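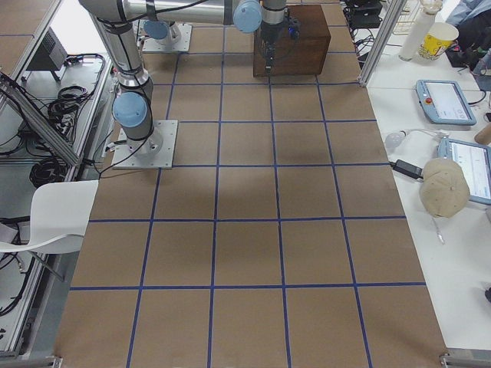
Blue tape on brown paper.

7/16/21
By the author of Slow Bus to Plestlow

I have given up driving to work and taken the 21 instead, which goes from Joston to Plestlow by way of everywhere else. The timetable was drawn up by an optimist. It allows 2 minutes to get through Droson, where the high street is one lane wide and people park as if abandoning ship.

Still, I've grown fond of it. You get the same faces each morning and we all nod, and that is as far as it goes. On Tuesday a man sat in the wrong seat and I felt the whole lower deck stiffen.

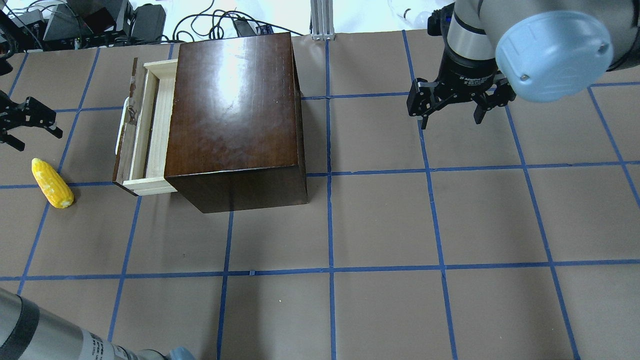 The fare is another matter. I bought the July pass, then found I had to show it on an app that wants 748 permissions and a photo of my face. The driver waved me on without looking — he has done so every day so far.

Coming home I get off at Rankin and walk the last bit, uphill, past a hundred wheelie bins. My knees have views on this. The car sits on the drive growing moss, and I've started saying good evening to it.

Last updated: same day, to fix the spelling of Joston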